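Watching select committees for fun — anyone else?
Forum: Westminster and Local Politics
Page 1 of 2

hedgerowpolly
Started watching the committee sessions on catch-up this winter and I'm completely hooked. I used to think Parliament was PMQs and a lot of braying. Then I sat through the Transport one on rural bus grants and it was wonderful! Two hours, a junior minister, and one backbencher who kept asking the same question in slightly different clothes until he gave her a figure. £500 per route per week, and you could see his officials wince. Who else does this? And which committees should I try next?

tram_82
Public Accounts, every time. They get the permanent secretaries in, and civil servants are much better value than ministers because they can't fall back on slogans. The session on the Hurkano contract was a cracker. Start there.

Old Collado Road
Can't share the joy, sorry. I gave evidence once for our tenants' group and it felt like theatre. Members wandered in and out, two were on their phones throughout, and the chair thanked us warmly and cut us off in the middle of an answer. The report had one line from us in it.

hedgerowpolly
That's a shame, and I'd be cross too. But one line in a report is a line a minister has to reply to in writing, isn't it? I do think that counts for something.

Old Collado Road
They replied. "The Government notes the committee's concern." I could have written it for them.

Vemitz
Both of you have a point. The reports often sink, but the transcripts are gold. Our campaign against the depot closure at Zeremitz ran for months on a single answer from an official who said 2,000 passengers when the company had been telling the council 500. We quoted it at every meeting — and the local paper ran it on the front page.

tram_82
Did you save the depot?

Vemitz
Half of it. Long story, different thread.

hedgerowpolly
Half a depot is brilliant! Right, my Saturday routine for anyone who fancies trying it:

1. Read the written evidence first, or at least the top page of each one. You'll spot straight away which questions are being dodged.

2. Get comfortable. I watch mine lying down with the laptop on my stomach.
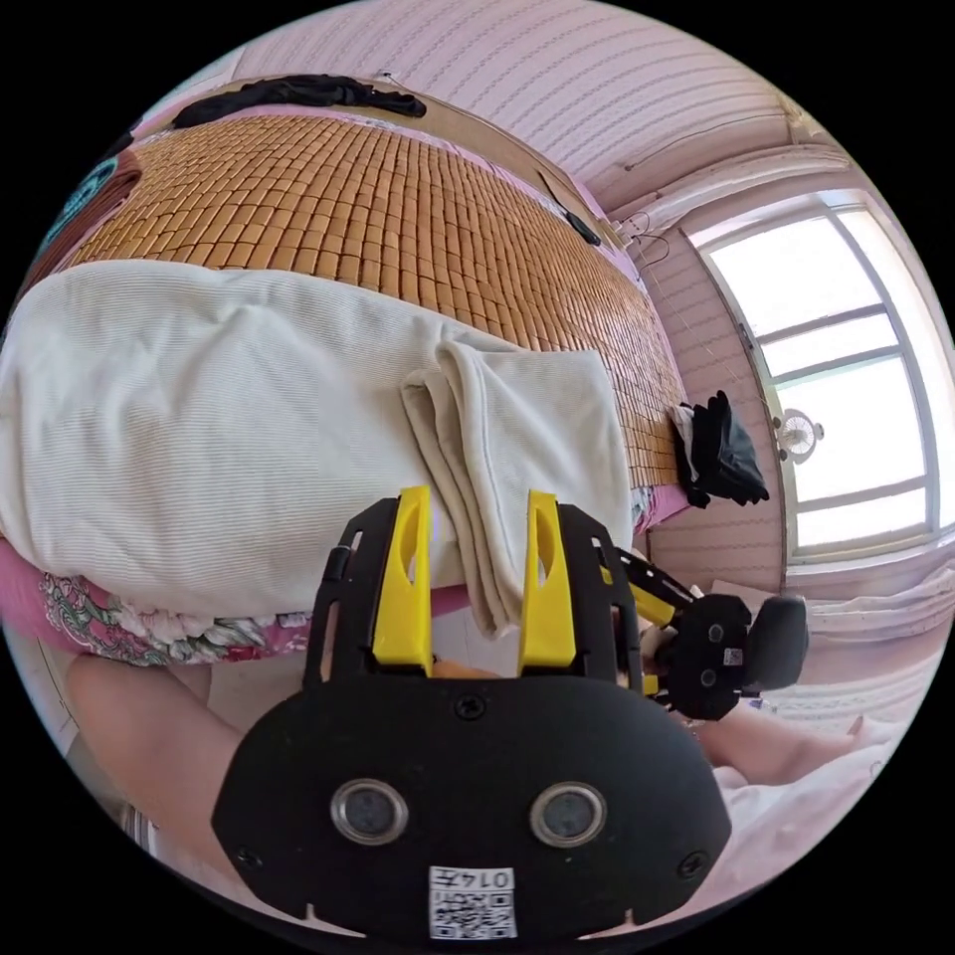 3. Skip the opening statements. They're nearly always a rehash of the written stuff.

4. Note the time whenever somebody says "I'll write to you on that". Then go and look for the letter a few weeks later, they do get published.

Old Collado Road
Number 4 is good, I'll give you that. I never thought to look for the letters.

tram_82
Disagree on 3. If the minister's opening is longer than usual, they're eating up the clock, and you learn what they're frightened of.

hedgerowpolly
Ooh, fair. I'm changing 3 to "skip unless it drags". Putting the Hurkano one on tonight at 8pm with a pot of tea, if anyone wants to watch along and grumble in here.

Vemitz
Count me in. Stick with it past the first half hour, the bit on penalty clauses is worth the wait.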